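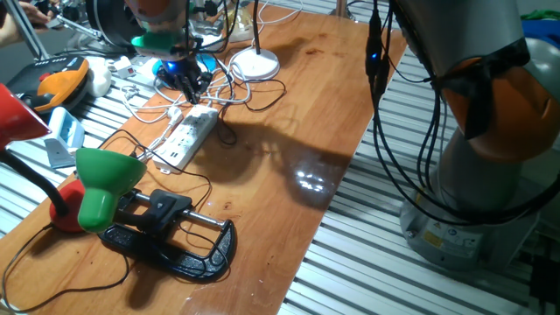
**암탉 모양 뚜껑 그릇, 예전에 수리한 부분이 누렇게 변했는데 벗겨도 될까요**

작성: 찬장속접시 / 2021년 1월 27일 / 도자기·유리 게시판

작년에 경매로 산 도기 뚜껑 그릇 때문에 글을 올립니다. 둥지에 앉은 암탉 모양이고, 아래쪽은 바구니 짜임을 흉내 낸 그릇, 위쪽은 암탉이 그대로 뚜껑이 되는 물건입니다. 뚜껑을 덮은 높이가 17cm, 긴 쪽 길이가 20cm입니다. 흰 바탕에 날개와 꼬리는 갈색, 볏과 눈 주위는 붉은색이고 바구니 부분에는 연한 노란색 유약이 올라가 있습니다.

Warard 경매에서 출품 번호 272번으로 나왔던 것인데, 도록 설명에는 "19세기 후반, 도기, 부리와 테두리에 수리 흔적, 미세한 빙렬"이라고만 되어 있었습니다. 사진으로 볼 때는 수리한 데가 거의 안 보여서 그 정도면 괜찮겠다고 생각하고 응찰했습니다. 받아 보니 상태가 아주 나쁘지는 않은데 몇 가지가 걸립니다.

첫째로 부리와 볏 앞쪽입니다. 깨져서 새로 만들어 붙인 것 같고, 그 위에 덧칠을 넓게 했습니다. 덧칠한 부분이 원래 유약보다 누렇습니다. 낮에 창가에서 보면 목 앞쪽까지 누런 얼룩처럼 번져 있고, 손톱으로 건드리면 유약 부분과 달리 약간 무른 느낌이 납니다. 전에 갖고 계시던 분이 20년쯤 전에 수리를 맡겼다고 경매사 직원에게 들었습니다. 누가 어떤 재료로 했는지는 기록이 없습니다.

둘째로 바구니 그릇 안쪽에 빙렬을 따라 갈색 물이 들어 있습니다. 바닥 쪽이 심하고 테두리로 갈수록 옅어집니다. 냄새는 나지 않습니다. 음식을 담아 쓰던 그릇이라 기름이나 차 같은 것이 스며든 게 아닌가 싶습니다.

셋째로 뚜껑과 그릇이 맞물리는 테두리에 이가 나간 곳을 메운 자국이 있는데, 메운 높이가 조금 높아서 뚜껑이 한쪽으로 흔들립니다. 덮을 때마다 그쪽에서 긁히는 소리가 납니다.

그릇 바닥에는 눌러 찍은 글자로 "GALTLOW"가 있고 그 옆에 손으로 쓴 듯한 기호가 하나 있습니다. Galtlow 물건은 이것 하나뿐이라 비교할 것이 없습니다. 뚜껑 안쪽에는 아무 표시도 없습니다. 뚜껑과 그릇이 처음부터 한 벌이었는지도 확신이 없습니다.

여쭤 보고 싶은 것은 이렇습니다.

- 누렇게 변한 덧칠을 집에서 벗겨도 되는지, 된다면 무엇으로 하는지
- 안쪽의 갈색 물은 뺄 수 있는지. 검색해 보니 락스에 담그라는 글이 많던데 정말 그렇게들 하시는지
- 테두리의 높은 부분은 사포로 갈아도 되는지. 집에 3000번 사포가 있습니다
- 뚜껑과 그릇이 원래 짝인지 확인하는 방법

되팔 생각은 없고 부엌 옆 찬장에 두고 보려고 합니다. 손님이 오면 삶은 달걀을 담아 낼 수 있으면 좋겠지만 꼭 그래야 하는 것은 아닙니다. 도자기 수리는 해 본 적이 없고, 깨진 머그잔 손잡이를 순간접착제로 붙여 본 것이 전부입니다.

---

**유약과빙렬**

길게 쓰셔서 저도 순서대로 적겠습니다. 취미로 영국 쪽 도기를 모으면서 제 물건은 간단한 것만 직접 손보고 있습니다. 전문 복원가는 아니니 감안해서 읽어 주세요.

**누런 덧칠에 대해서**

예전 수리에 쓴 수지나 바니시가 누렇게 변하는 일은 흔합니다. 수리할 때는 옆의 유약 색에 맞춰 칠했을 텐데 유약은 그대로 있고 칠만 변하니까 세월이 지나면 경계가 드러납니다. 목 앞쪽까지 번졌다고 하신 것도 이상한 일이 아닙니다. 분무로 칠하던 분들은 경계를 흐리려고 멀쩡한 유약 위까지 넓게 덮곤 했습니다. 그래서 벗겨 보면 실제 파손 부위는 훨씬 작은 경우가 많습니다.

벗기는 것 자체는 초보자도 할 수 있는데, 벗기고 난 다음이 문제입니다. 부리를 새로 만들어 붙였다면 칠 밑에는 흰색이나 회색 충전재가 나옵니다. 지금은 누런 부리지만 벗기면 맨 충전재 부리가 됩니다. 다시 칠할 자신이 없으면 목과 가슴처럼 멀쩡한 유약 위에 덮인 부분만 걷어 내고 부리는 그대로 두는 방법도 있습니다. 저라면 그렇게 합니다.

시험하는 순서를 적겠습니다.

1. 먼저 덧칠한 범위를 확인합니다. 자외선 손전등으로 어두운 데서 비춰 보면 오래된 칠이 유약과 다른 색으로 보이는 때가 많습니다. 다만 요즘 재료 중에는 차이가 잘 안 나는 것도 있으니 안 보인다고 칠이 없다고 단정하지는 마세요.
2. 손톱보다 나무 이쑤시개가 낫습니다. 유약 위에서는 딱딱하게 미끄러지고 칠 위에서는 살짝 걸립니다. 힘은 주지 마시고요.
3. 눈에 안 띄는 곳에서 따뜻한 물을 묻힌 면봉을 굴려 봅니다. 문지르지 말고 굴립니다. 수성 물감이면 여기서 색이 묻어 나옵니다.
4. 변화가 없으면 소독용 알코올을 같은 방법으로 시험합니다.
5. 그래도 안 되면 아세톤입니다. 창문을 열고, 불 쓰는 곳에서 떨어져서, 장갑을 끼고 면봉에 아주 조금만 묻혀서 합니다. 네일 리무버는 향료와 기름이 들어 있어서 쓰지 않는 편이 좋습니다.

중요한 것은 원래 색이 유약 밑에 있는지 위에 있는지입니다. 볏의 붉은색이 유약 위에 올린 색이면 약합니다. 빛을 비스듬히 받게 해서 붉은 부분의 광택이 주변과 다르면 위에 올린 색일 가능성이 있습니다. 불에 제대로 구운 상회 안료는 용제에 지워지지 않지만 굽지 않은 이른바 콜드 페인팅은 바로 지워집니다. 암탉 그릇 볏에는 굽지 않은 붉은 칠이 원래부터 쓰인 예도 있다고 들었습니다. 그런 칠을 수리한 흔적으로 알고 지워 버리면 되돌릴 수 없습니다. 볏은 건드리지 마세요.

그리고 아세톤은 접착제도 녹일 수 있습니다. 부리가 덜렁거리기 시작하면 바로 멈추고 완전히 마를 때까지 그대로 두세요.

**안쪽의 갈색 물**

락스는 쓰지 마세요. 권하는 글이 많다는 것은 알고 있습니다. 도기는 유약 밑의 태토가 물을 빨아들이는 재질이고, 빙렬이 있으면 락스가 그 틈으로 들어갑니다. 헹궈도 다 나오지 않습니다. 남은 염이 마르면서 결정이 되어 유약을 밑에서 밀어 올리면 나중에 유약이 비늘처럼 떨어집니다. 저도 초기에 접시 한 장을 그렇게 버렸습니다. 담갔다 꺼냈을 때는 하얗고 예뻤는데 이듬해 3월에 꺼내 보니 테두리에 흰 가루가 돋아 있었고 닦으니까 유약이 같이 떨어졌습니다.

과산화수소를 쓰는 사람은 있습니다. 그릇 전체를 담그지 않고 솜에 적셔서 얼룩진 데에 붙이고 비닐로 덮어 두는 식입니다. 그 전에 그릇을 증류수에 충분히 담가서 태토가 물을 먼저 머금게 해야 얼룩이 더 깊이 끌려 들어가는 것을 줄일 수 있습니다. 그런데 찬장속접시 님 그릇은 테두리에 메운 곳이 있으니 물에 오래 담그면 그 부분이 불거나 떨어질 수 있습니다. 금도금 장식이 있으면 더 조심해야 하는데 설명에는 없네요.

얼룩이 기름이면 과산화수소로는 잘 안 빠집니다. 오븐에 넣어 기름을 빼내라는 이야기도 돌아다니는데 수리한 도기에는 절대 하면 안 됩니다. 접착제가 먼저 나갑니다.

제 의견은 안쪽이니까 두고 보시라는 것입니다. 뚜껑을 덮으면 안 보입니다. 지금 냄새도 없고 번지지도 않으면 안정된 상태입니다.

**테두리**

3000번 사포는 광을 내는 데 쓰는 고운 사포라서 높이를 낮추는 데에는 거의 소용이 없습니다. 한참 문질러도 안 줄어드니까 힘을 주게 되고, 그러다가 옆의 유약만 뿌옇게 됩니다. 높은 부분을 깎으려면 훨씬 거친 것으로 시작해야 하는데 그러면 더더욱 옆을 보호해야 합니다. 메운 자국 양옆의 유약에 테이프를 두 겹 붙이고, 사포를 얇은 나무 막대 끝에 감아서 메운 자리에만 닿게 하세요. 어디가 닿는지는 그릇 테두리에 얇은 종이를 끼우고 뚜껑을 살짝 얹어서 종이가 물리는 자리를 찾으면 됩니다. 카본지를 쓰는 분도 있는데 빙렬에 먹이 들 수 있어서 저는 안 씁니다.

가루는 마시지 않게 마스크를 쓰고, 젖은 천으로 닦아 내세요.

깎는 일이 부담스러우면 흔들리는 쪽 반대편에 얇은 펠트 조각을 얹어 두는 것으로도 충분합니다. 접착제 없이 그냥 얹기만 하세요. 그러면 긁히는 소리도 없어집니다.

**짝인지 아닌지**

이건 물건을 손에 들고 봐야 합니다. 집에서 볼 수 있는 것만 적습니다.

- 뚜껑 안쪽과 그릇 바닥의 유약 색을 같은 빛에서 나란히 봅니다. 흰 종이를 뒤에 대면 차이가 잘 보입니다.
- 빙렬의 크기를 비교합니다. 한쪽은 촘촘하고 한쪽은 거의 없으면 따로 구운 물건일 수 있습니다. 다만 쓰임이 다르면 한 벌이어도 차이가 납니다. 그릇 쪽이 뜨거운 것을 더 많이 겪으니까요.
- 유약이 안 묻은 맞물림 자리의 흙 색을 봅니다.
- 뚜껑을 조금씩 돌려 가며 더 잘 맞는 방향이 있는지 봅니다. 타원형이면 두 방향밖에 없겠네요.
- 맞물리는 자리의 닳은 자국이 위아래로 서로 대응하는지 봅니다.

뚜껑 안쪽에 표시가 없는 것은 이상하지 않습니다. 뚜껑에는 찍지 않거나 손으로 쓴 기호만 넣는 곳이 많았습니다. 바닥의 손글씨 기호는 대개 채색공이나 작업반 표시라고 보는데, Galtlow 쪽은 제가 가진 것이 없어서 말씀드릴 수 없습니다.

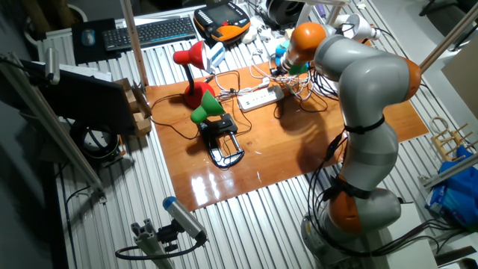
*나무판 위에 놓인 탁상 스탠드 두 개*

한 가지 더, 삶은 달걀을 담는 것은 말리고 싶습니다. 그 시기 도기는 유약에 납이 들어간 것이 많고, 빙렬이 있으면 세척이 제대로 안 되고, 수리에 쓴 수지도 식품용이 아닙니다. 꼭 쓰고 싶으면 안에 맞는 유리 볼을 따로 넣고 거기에 완전히 식힌 것을 담으세요. 껍질째라도 그릇에 직접 닿지 않게 하는 것이 좋습니다.

직접 하시든 맡기시든 손대기 전에 사진부터 찍어 두세요. 앞뒤, 바닥, 뚜껑 안쪽, 수리 부위를 가까이서. 경매 도록의 해당 쪽도 같이 보관하시고요. 나중에 누가 보더라도 언제 무엇을 했는지 알 수 있어야 합니다. 저는 작은 종이에 쓴 재료를 적어서 그릇 안에 넣어 둡니다.

---

**sitberg골목**

그냥 쓰세요. 저희 집 암탉 그릇은 부리가 아예 없는데 잘 지냅니다. 누런 것도 오래된 맛이고요.

락스는 저도 써 봤는데 아직 멀쩡합니다. 물을 많이 타서 하룻밤 담갔고 유약이 떨어진다는 건 못 겪어 봤어요. 물건마다 다른 것 같습니다. 뚜껑 흔들리는 건 휴지 끼우면 됩니다.

Sitberg 벼룩시장에 가면 뚜껑만 따로 파는 집이 있으니까 짝이 안 맞으면 거기서 찾아보세요. 가격은 부르는 대로 주지 마시고.

---

**유약과빙렬**

위의 락스 이야기에 덧붙입니다. 빙렬이 없는 자기라면 태토가 물을 거의 안 먹으니까 별 탈 없이 지나갈 수 있습니다. 도기도 바로 나타나지 않고 몇 해 뒤에 나타나기도 합니다. 괜찮았다는 경험이 있어도 남의 그릇에 권할 방법은 아니라고 봅니다.

---

**붓세척통**

부리 쪽만 말씀드릴게요. 복원 공방에서 보조로 일하다가 지금은 다른 일을 합니다.

앞의 답변에서 목 부분만 걷어 내고 부리는 두라고 한 것에 대체로 동의합니다. 다만 경계에서 멈추는 게 생각보다 어렵습니다. 용제를 묻힌 면봉은 칠을 녹이면서 옆으로 번지기 때문에 부리 쪽 칠도 가장자리가 물러집니다. 무른 상태에서 닦으면 끈적하게 밀려서 보기 싫은 턱이 생깁니다. 공방에서는 이렇게 했습니다.

남길 부분에서 조금 떨어진 곳부터 시작해서 바깥쪽으로, 즉 부리에서 멀어지는 방향으로 면봉을 굴립니다. 면봉은 한 번 굴리고 버립니다. 아깝다고 다시 쓰면 녹은 칠을 빙렬에 밀어 넣게 됩니다. 이게 초보자가 제일 많이 하는 실수이고, 누런 물이 빙렬에 들어가면 칠보다 더 빼기 어렵습니다. 한 번에 다 하지 말고 손톱만 한 넓이를 하고 나서 말린 다음에 이어서 하세요. 마지막에 남는 가는 띠는 용제를 쓰지 말고 면도날이 아닌 대나무 꼬챙이 끝으로 긁어 냅니다.

다시 칠하고 싶어질 경우를 대비해 재료 이야기도 적습니다. 굽지 않고 쓰는 칠은 결국 변합니다. 덜 변하는 것이 있을 뿐입니다. 미술용 아크릴 물감에 광택제를 얇게 올리는 정도가 집에서 하기에 무난하고, 나중에 다시 벗기기도 쉽습니다. 에폭시에 안료를 섞는 방법은 광택은 유약과 비슷하지만 실수했을 때 고치기가 힘듭니다. 접착제로는 Sezer에서 나온 것을 공방에서 썼는데 되돌릴 수 있는 종류와 아닌 종류가 이름이 비슷해서 설명서를 꼭 읽어야 합니다. 순간접착제는 도기에는 쓰지 마세요. 흙에 스며들어서 굳고, 어긋나게 붙으면 맞출 시간이 없습니다.

색 맞추는 것은 낮에 북쪽 창가에서 하시고, 다 맞춘 다음에 찬장에 넣어서 한 번 더 보세요. 창가에서 맞은 색이 집 안 조명에서는 틀어져 보이는 일이 자주 있습니다. 어차피 찬장에 두고 볼 물건이면 찬장에서 맞는 색이 더 중요합니다.

흰색은 흰 물감만으로 안 맞습니다. 암탉 바탕이 흰색이라고 하셨지만 옛날 도기의 흰색은 옆에 복사 용지를 대 보면 푸르거나 누렇습니다. 흰색에 황토색과 검정을 바늘 끝만큼씩 섞어 가며 맞춥니다. 칠하기 전에 안 쓰는 타일 조각에 발라서 말려 보세요. 아크릴은 마르면 어두워집니다.

비용 때문에 직접 하시려는 거라면 부리만 맡기는 것도 한번 알아보시길 권합니다. 목 쪽을 스스로 벗겨서 가져가면 작업 시간이 줄어듭니다. 견적을 받을 때는 "보이지 않게" 해 달라고 하지 말고 파손 부위 안에서만 칠해 달라고 하세요. 보이지 않게 해 달라고 하면 또 목까지 넓게 칠합니다.

---

**찬장속접시**

답변 모두 감사합니다. 해 본 데까지 적어 둡니다.

자외선 손전등으로 보니 부리, 볏 앞쪽 끝, 목 앞, 가슴 절반까지 칠이 있었습니다. 가슴까지 있을 줄은 몰랐습니다. 물에는 변화가 없고 알코올에서 면봉에 누런색이 묻어 나옵니다. 그래서 아세톤은 쓰지 않기로 했습니다. 가슴 쪽부터 조금씩 하는 중이고, 벗긴 자리에는 흠 없는 유약이 나왔습니다. 볏은 말씀대로 건드리지 않았습니다.

안쪽 갈색 물은 그냥 두겠습니다. 뚜껑은 펠트 조각을 얹었더니 흔들리지 않습니다. 사포는 도로 서랍에 넣었습니다.

뚜껑과 그릇은 흙 색이 같고 빙렬은 그릇 쪽이 더 촘촘합니다. 뚜껑을 반대로 돌리면 확실히 덜 맞습니다. 한 벌일 것 같다고 생각하고 있습니다. 바닥 기호는 숫자 칠과 비슷하게 생겼는데 가로획 하나가 더 있습니다. Galtlow 물건을 갖고 계신 분이 있으면 바닥을 한번 봐 주시면 고맙겠습니다.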